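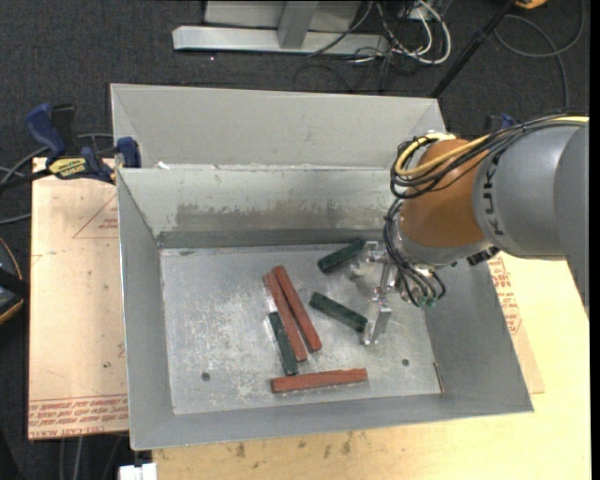

Los álbumes ilustrados de tapa dura fallan casi siempre por el mismo sitio: la bisagra, es decir, la franja de papel que une la tapa con el bloque de páginas. Un libro infantil se abre de golpe, se apoya boca abajo y se levanta por una sola tapa, y la guarda acaba rajándose a lo largo del pliegue. La reparación es sencilla si se hace antes de que se desprenda el cuerpo entero. Para prensar la bisagra conviene un peso largo y rectangular, con la proporción de los bloques pardo rojizos y verde oscuro del cajón de chapa, de modo que apoye a lo largo del lomo y deje libre el resto de la cubierta. Se forra con tela de algodón sin costuras. La base debe ser lisa: un fondo rayado como el de ese cajón deja marca en las cubiertas plastificadas, sobre todo en las de acabado mate.

Material necesario

Cola PVA de encuadernación, de pH neutro y flexible al secar. En el taller usamos la Suvgate de bote pequeño; la cola blanca de carpintero sirve para muchas cosas, pero queda rígida y parte el papel al abrir el libro.
Aguja de hacer punto fina, metálica, de punta roma.
Plegadera de hueso o de teflón.
Papel encerado o papel de horno sin estampar.
Papel japonés de gramaje bajo para los desgarros.
Metilcelulosa en polvo.
Goma de borrar blanda y brocha plana de pelo suave.
Dos tableros lisos algo mayores que el libro más grande que se vaya a reparar.

Bisagra floja, sin rotura

Se coloca el libro de pie, con las tapas entreabiertas y el bloque de páginas sujeto con la mano. Entre el lomo de la cubierta y el bloque aparece un hueco. Se moja la aguja en cola, se escurre contra la boca del bote y se introduce por ese hueco, junto a la tapa, girándola mientras avanza. Se repite desde el otro extremo. La cola tiene que llegar a la bisagra; si cae en el centro del lomo, el libro no volverá a abrir plano.

Se cierra el libro, se marca la ranura exterior con la plegadera y se pone una hoja de papel encerado dentro de cada tapa, bien metida hasta el pliegue. Después se prensa entre tableros durante 16 horas. Abrirlo antes para comprobar cómo va es la causa más común de que haya que repetir el trabajo.

Guarda rajada

Cuando el papel de la guarda ya está abierto, la aguja no basta. Se corta una tira de papel japonés de 20 mm de ancho y de la misma altura que el bloque. El borde se rasga con regla y pincel húmedo en lugar de cortarlo con cuchilla; las fibras sueltas agarran mejor y la tira se nota menos. Se encola por completo, se centra sobre la raja con la tapa abierta a noventa grados y se asienta con la plegadera a través de papel encerado. La tapa se cierra y se abre dos veces, despacio, para que la tira tome la forma del pliegue. Luego, a la prensa.

Si la guarda lleva ilustración, cosa habitual en los álbumes, la tira puede teñirse con acuarela muy diluida antes de pegarla. Hay que probar el tono en un recorte y esperar a que seque. En los libros de fondos invernales, con mucho gris y mucho blanco roto, el papel sin teñir suele dar buen resultado.

Páginas desgarradas

La cinta adhesiva transparente amarillea, suelta el adhesivo por los bordes y termina pegando una página con la siguiente. Un desgarro limpio se cierra con metilcelulosa preparada a consistencia de gel: se aplica una cantidad mínima en los dos bordes, se encajan respetando el bisel del papel y se cubre por el reverso con papel japonés. En papel estucado brillante la metilcelulosa agarra mal; ahí se mezcla a partes iguales con la PVA.

El desgarro que nace en el lomo se repara primero por el extremo interior. Si se empieza por fuera, el papel se desplaza y el dibujo no casa.

Para retirar cinta antigua se puede probar con aire templado de secador, a distancia y por tramos cortos. El residuo pegajoso sale con la goma blanda, frotando siempre en la misma dirección. Si levanta tinta, se deja como está.

Limpieza de cubiertas

Cubierta plastificada: paño de microfibra apenas humedecido con agua y una gota de jabón neutro, pasada seca a continuación. No se usa alcohol en cubiertas con barniz selectivo, las que combinan zonas mates y brillantes.
Cubierta de tela: brocha seca y goma. Nada de agua, que arrastra el apresto y deja cerco.
Cubierta de papel sin plastificar: solo goma, con presión ligera.
Libros de cartón grueso para los más pequeños: paño húmedo página por página y secado de pie, abiertos en abanico. No se cierran hasta que el canto esté seco al tacto.

Libros mojados

Si se ha mojado solo el borde, se intercala papel absorbente blanco cada pocas hojas y se cambia cada hora hasta que salga seco. Si se ha mojado entero y es de papel estucado, las páginas se soldarán al secar. Lo correcto es meterlo en una bolsa y congelarlo el mismo día, y descongelar después por partes, separando las hojas a medida que ceden. Funciona en bastantes casos, no en todos.

Almacenamiento

Los álbumes de gran formato pesan y cabecean cuando la balda les viene ancha. Dos soluciones: guardarlos tumbados, en pilas de 11 como máximo, o colocar separadores verticales. Los separadores Troltmont de chapa doblada cumplen si se les lija el canto inferior; tal como vienen arañan la contracubierta.

Conviene medir antes de comprar la estantería. La colección infantil con la que preparé estas notas tiene 154 títulos y más de la mitad no cabe de pie en una balda estándar. Se ordenan por altura, no por autor, y los apaisados se guardan aparte. Evítense la pared exterior, el radiador y la luz directa de julio, que decolora los lomos rojos y amarillos antes que los azules.

Tiempos de prensado

Bisagra floja: 16 horas.
Guarda rajada: 20 horas.
Desgarro con metilcelulosa: 11 horas, con papel secante por ambos lados.
Tapa alabeada: hasta que quede plana, cambiando el secante a diario.

Braulio Tapia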